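Can I refinance a car loan when my co-signer wants out?

Posted by Sunita Oyelaran, January 25, 2026

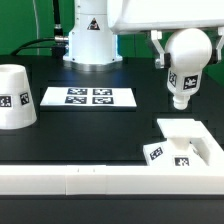
So my uncle co-signed my car loan when I was fresh out of school and had basically no credit. He's been great about it, but now he and my aunt want to buy a condo and their mortgage person told them my loan is counting against them. I've got 4 years left on it, the payment is a hair under 400 dollars a month, and I've been late exactly never (okay, I paid two days after the due date one time, but there was no fee and it didn't show up on my report).

I called my lender, Korkumeo, and the first person told me they don't take co-signers off, period. The second person said I could "apply for a release" but couldn't find the form. Has anybody done this? Do I have to refinance the whole thing in my own name? My credit is decent now but I changed jobs in June and I'm worried that looks bad. He's hoping to have it sorted before they make an offer on anything, so I don't have forever.

Róisín Doherty

I did this with my mom's name on my loan, so I can tell you how it went for me. Get out the contract you signed and look for the words "co-signer release." If it's in there, it'll say how many on-time payments you need and whether they'll check your income again. Mine wasn't in there at all, and once I knew that I quit calling and just refinanced.

I tried my credit union first and then Prorneo, and the credit union came in lower. They wanted my last 2 pay stubs, proof of insurance, the registration and a payoff letter from the old lender. Ask for a ten-day payoff, which is the amount including the interest that builds up while the check is on its way. If you just go by the balance on your app you'll come up short and the old loan stays open over some silly little amount – ask me how I know!

The job change came up, but I'd stayed in the same line of work so they only wanted the offer letter. Do your applications close together, too. The scoring usually treats a bunch of auto loan checks inside a couple of weeks as one.

Oh, and check whether your uncle is on the title as well as the loan. Those are two separate things and taking him off the title is a DMV errand. My mom was on both and we had to make 2 trips.

Gus Holloway

just sell it and buy something cheaper with cash. car payments are a scam

Desmond Baptiste

Róisín covered most of it. I'd add that your uncle should ask his mortgage person if they'll leave your loan out of the math. Some will, if you can show a year of payments coming out of your own bank account and not his. My sister got her mortgage that way and we never had to touch my truck loan. Pull your statements before you start paying for anything.

Also look at what the car is worth before you apply. If you owe more than that, a lot of places will turn you down or want cash up front.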